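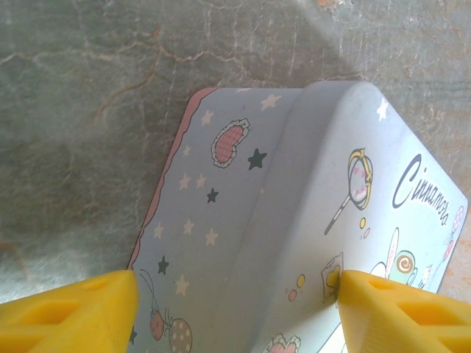
Anexo 1: cartão azul-lilás com estrelinhas, dobrado, em cima da bancada

Pedido 1446
Assunto: cartões dobráveis não fecham direito, vinco fica alto
Produto: Plirnau, cartão estampado com borda ondulada
Estado: resolvido (com uma pendência)

Abertura, 9h10

Oi, pessoal da Burneo! Comprei com vocês o pacote de cartões Plirnau, aquele das estrelinhas com a borda rosa toda ondulada (lindo, aliás, a estampa ao vivo é bem melhor do que no site). Estou montando os convites de um chá de bebê e são 51 no total. O problema é o vinco: eu dobro, passo o dedo, viro, passo de novo, e quando solto o cartão ele levanta no meio e fica parecendo um telhadinho. Dá para ver no anexo como fica aquela crista de cima a baixo. Dentro do envelope ele até entra, mas o envelope estufa e a aba não cola.

O que já tentei:
dobrar com a unha (marcou a estampa, não façam isso)
deixar debaixo de dois livros de receita durante a noite
dobrar para o outro lado e voltar, e aí o papel começou a esbranquiçar na dobra, então parei no segundo cartão

Trabalho em cima da bancada da cozinha, que é de pedra, meio cinza, com uns veios cor de ferrugem. Não sei se isso faz diferença, mas estou contando tudo!

Resposta do suporte, 10h25

Olá! Obrigado pelo anexo e pelo relato tão completo. Três perguntas para a gente entender melhor: a gramatura impressa na cinta do pacote, se os cartões vieram com a linha de vinco marcada de fábrica e se você está dobrando com a estampa para fora ou para dentro.

Minha resposta, 10h50

Fui catar a cinta no lixo do escritório, está escrito Plirnau 34 e mais nada que pareça gramatura. Será que 34 é o modelo? Linha de vinco eu não achei, passei o dedo pelo meio de vários e é lisinho. Estou dobrando com a estampa para fora.

Resposta do suporte, 11h40

Isso mesmo, 34 é o modelo. Ele deveria sair com uma linha de vinco bem leve no centro. Pelo que você conta, seu lote veio sem. Vamos abrir a verificação aqui. Enquanto isso, dá para vincar em casa: régua de metal, uma dobradeira (ou o cabo arredondado de uma colher) e uma superfície que ceda um pouco. Pedra é dura demais para isso, a ponta não afunda no papel. Coloque uma base de corte ou umas folhas de revista embaixo. Risque a linha pelo lado de dentro, sem forçar, umas duas passadas, e só depois dobre.

Minha resposta, 14h15

Voltei! Não tenho dobradeira, fui de cabo de colher mesmo, com uma revista velha embaixo. O primeiro saiu torto porque a régua escorregou (a minha é de plástico, a de metal sumiu nesta casa faz tempo). O segundo já foi outra história: dobrou sozinho, quase. Continua abrindo um pouquinho quando solto, mas nem se compara com o telhadinho de antes.

Uma dúvida: a borda ondulada atrapalha na hora de achar o meio, não sei se meço pela ponta da onda ou pela parte funda. Como vocês fazem aí?

Resposta do suporte, 14h50

Meça sempre pelas bordas retas, em cima e embaixo, faça um pontinho a lápis em cada uma e ligue os dois com a régua. Esqueça a onda. Para assentar de vez, dobre todos, empilhe com um pano limpo por cima e deixe com peso até o dia seguinte. Se usar a cola Tsikata nos envelopes, espere ela secar antes de empilhar, porque a umidade faz o papel reabrir.

Minha resposta, 8h30 da manhã seguinte

Deu certo!! Medi pelos pontinhos, vinquei, dobrei e pus tudo debaixo da caixa da batedeira. Hoje de manhã estavam retinhos, a aba do envelope fechou de primeira. Perdi quatro cartões no caminho, contando os dois esbranquiçados, o da unha e o torto, mas no pacote vieram sobrando. A cola é a Tsikata sim, e esperei secar, prometo.

A pendência: quero saber do lote, porque uma amiga encomendou 136 desses para um casamento, pela loja Sirnano, e vincar isso tudo com cabo de colher é maldade.

Resposta do suporte, 9h05

Que bom! O lote segue em verificação e o pedido fica aberto só para esse item. Sua amiga pode escrever para nós citando o número 1446. Se os dela vierem sem vinco, trocamos antes que ela comece a dobrar. O prazo da troca é de até cinco dias úteis.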